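Reading Helper Wanted, After-School Program – Prenumbridge

Posted June 2018

Our small learning center is looking for one reading helper for children in Grade Two and Grade Three. The work is four afternoons a week, two hours each, and the contract goes until December.

You will read together with groups of not more than seven children, listen to them one by one, and write a short note for the parents in the Astar notebook. We use picture books and simple chapter books. You don't need a teaching diploma, but you should have some experience with young readers – in a school, a library or a family.

A second language is welcome. Many of our families came from Baltmont and speak another language at home.
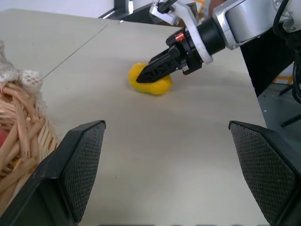 A helper from last year, Lại, wrote to us that the first weeks were slow, and that she would advise any new person to learn how each child likes to be corrected before correcting anything.

Please send a letter of one page and two references to the center office. Interviews take 12 minutes, plus a short reading with a child.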